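よくあるご質問　貸し作業部屋「ドムリー(Domley)」

ご利用前にお読みください。読まなくても部屋は借りられますが、だいたいの方が同じところで電話をかけてくださるので、先に書いておきます。電話に出るのは店主のクリータス・ザモラ(Cletus Zamora)です。声は不機嫌に聞こえますが、地声です。

Q　どんな部屋ですか。
A　長い机のある、静かな部屋です。校正、確定申告、論文の追い込み、手紙の清書、離婚協議書の下書きなどに使われています。何を書いていただいても構いません。ただし、壁に書くのはご遠慮ください。前例があります。

Q　カフェとの違いは何ですか。
A　コーヒーが出ません。音楽も流れません。隣の席の恋愛相談も聞こえません。最後の一点だけは、物足りないとおっしゃる方がいます。

Q　予約は必要ですか。
A　必要です。予約なしで来られた場合、空いていればお通ししますが、空いていないことのほうが多いです。四月はとくに混みます。新年度に何かを始めようと決めた方々が押し寄せるためで、五月の連休を過ぎると潮が引くように静かになります。続けたい方には五月をおすすめします。

Q　料金はいくらですか。
A　一時間九四三円です。半端な額について毎週のように聞かれますが、光熱費と家賃を積み上げて割ったらこうなりました。切り上げれば切り上げたで文句が出るでしょうから、そのままにしてあります。二時間続けてのご利用は一八五二円で、少しだけお得です。どれだけお得かはご自分で引き算してください。机もありますし。

Q　支払い方法を教えてください。
A　現金か、商店街の共通券「デロ(Dero)」です。カードは使えません。以前は使えましたが、機械が壊れ、修理の見積書を見て考えを改めました。

Q　キャンセル料はかかりますか。
A　前日までは無料、当日は二〇〇円いただきます。この金額なら心が痛まないらしく、当日キャンセルは減っていません。値上げを検討して三年になります。

Q　延長はできますか。
A　次のご予約が入っていなければできます。時間になりましたら扉を二回叩きます。三回目は叩きません。入ります。

Q　部屋の名前がいくつもあるようですが、どれを選べばよいですか。
A　「ファンヴィル(Fanville)」は二階の小部屋、「ウィットフィールド(Whitfield)」は一階の机の長い部屋です。名付け親は先代で、由来を尋ねても毎回違う答えが返ってきました。一人で本を読むだけならファンヴィルで十分です。資料を並べる方、隣の人と肘がぶつかると仕事が手につかない方はウィットフィールドをどうぞ。

Q　ウィットフィールドの写真を見せてください。
A　三枚載せておきます。

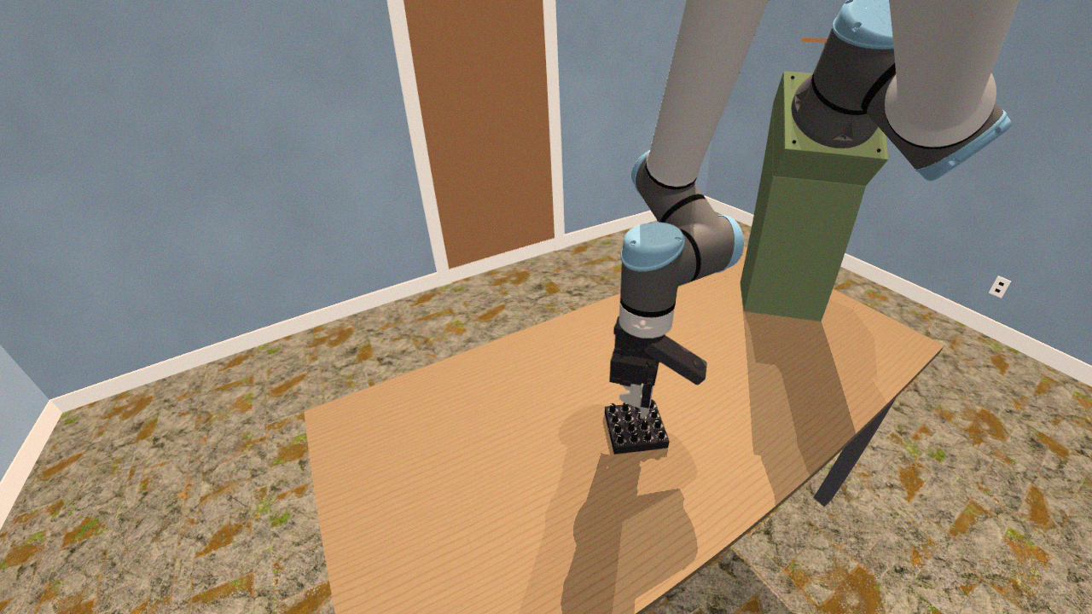

机のある部屋、角度違い 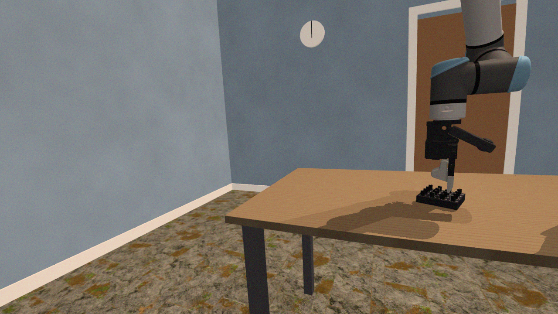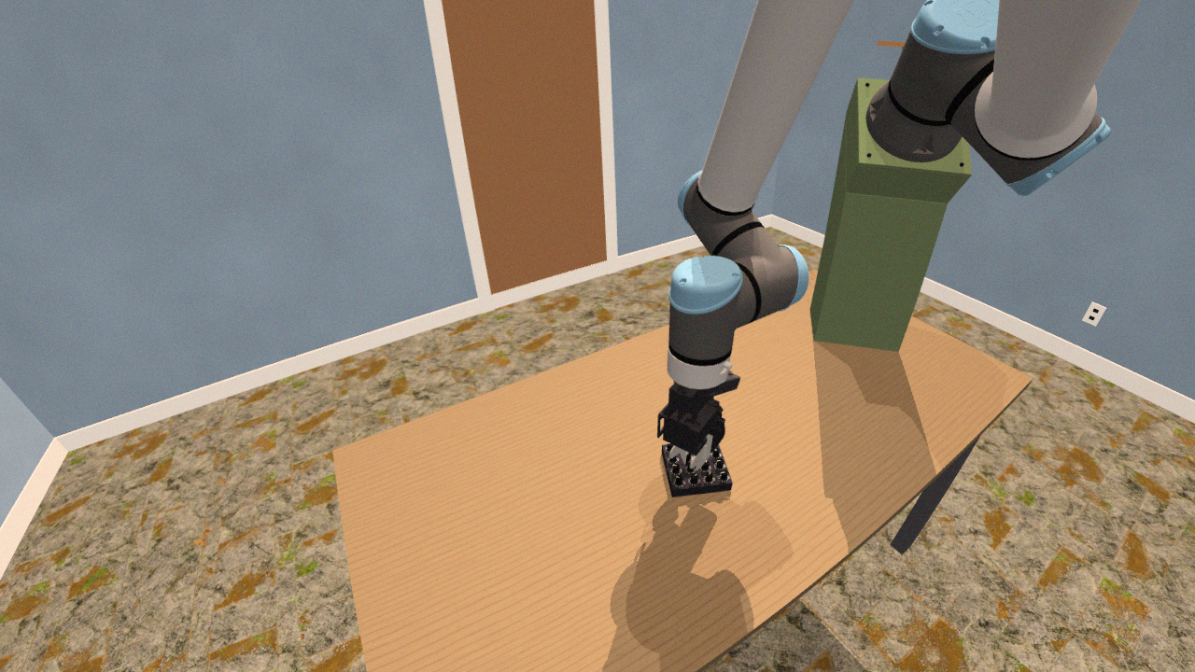
Q　集中できる部屋とできない部屋は、何が違うのですか。
A　ザモラの持論では、目のやり場です。人は行き詰まると必ず顔を上げます。そのとき視線の先にカレンダーがあれば締切を思い出し、風景画があれば旅行の計画を立て始め、鏡があれば前髪を直します。どれも原稿は一行も進みません。その点、ウィットフィールドの壁はくすんだ青で、二枚目の写真の左側の壁のように、何も掛かっていない面を眺めていれば、三十秒ほどで飽きて手元に戻ってきます。戻ってこない方は寝ています。席を選ぶときは、いちばん退屈なものが正面に来るように座ってください。ご自宅でも同じ手が使えます。本棚に背を向けるだけで、背表紙を読み返して午後が終わる事故はだいぶ防げます。

Q　時計は見えたほうがいいですか。
A　派閥が分かれます。見えると落ち着く方と、見えると焦る方がいて、後者のほうが声が大きい印象です。二枚目の奥の壁にある丸い時計が気になる方は、背を向けてお座りください。

Q　Wi-Fiはありますか。
A　あります。パスワードは受付でお渡しします。頼まれない限りこちらからは申し上げません。これまでに「聞かなければよかった」と言って帰られた方が何人もいらっしゃいます。

Q　飲食はできますか。
A　蓋の閉まる飲み物だけ可です。食べ物は不可。一度だけ例外を認めたところ、カレーでした。以来、例外は認めていません。

Q　電話やオンライン会議はできますか。
A　貸し切りの場合に限り可能です。相席の時間帯は廊下でお願いします。廊下は声がよく響くので、皆さん驚くほど手短に済ませてくださいます。

Q　荷物を置いて外出できますか。
A　できますが、料金は止まりません。また、貴重品についての責任は負いかねます。ザモラが受付におりますが、見張りに向いた性格ではありません。

Q　子ども連れでも利用できますか。
A　貸し切りなら歓迎します。夏休みの終わりには自由研究を片付けに来る親子が増え、途中から親御さんだけが手を動かしている光景をよく見かけます。料金は人数ではなく部屋単位ですので、どなたが手を動かしても同じです。

Q　一日中いても構いませんか。
A　構いませんが、長くいれば進むとは限りません。帳簿をつけている限りでは、延べ四〇三人のお客様のうち、「予定どおり終わった」と退室時のカードに書いてくださった方の多くは、二時間以内のご利用でした。一日借りた方のカードには、筆圧の弱い字で「また来ます」とあります。商売としてはありがたい話です。

Q　「二時間で帰る」と決めても、つい延びてしまいます。
A　終わりの時刻に人と会う約束を入れてください。一人の約束は破れますが、待たせている相手がいると、不思議なくらい手が速くなります。適当な相手がいなければ歯医者を予約するという手もあります。常連のなかに、これで論文と虫歯を同時に片付けた方がいます。

Q　最初に何から手をつければいいのかわかりません。
A　まず、いちばん簡単なものを一つ済ませてください。封筒の宛名でも、ファイル名の整理でも結構です。それから本題に移ります。簡単なものばかり続けて一時間が過ぎた場合は、そちらが本題だったと思って諦め、次の回を予約してください。

Q　忘れ物をしました。
A　三か月間保管しています。多いのは充電器と片方の手袋です。途中まで書いた小説の束が一つあり、これは期限を過ぎても取ってあります。続きが気になるので、心当たりの方は取りに来てください。できれば続きも持ってきてください。

Q　駐車場はありますか。
A　ありません。自転車は建物の脇に置けます。

Q　クレームはどこに言えばいいですか。
A　受付のザモラまで。紙に書いてお渡しいただければ、全部読みます。書く机が必要でしたら、一時間九四三円です。

Q　ここに載っていない質問があります。
A　午前十時から午後六時のあいだにお電話ください。昼の十二時台は食事をしているため、出ても何を言っているかわからないと思います。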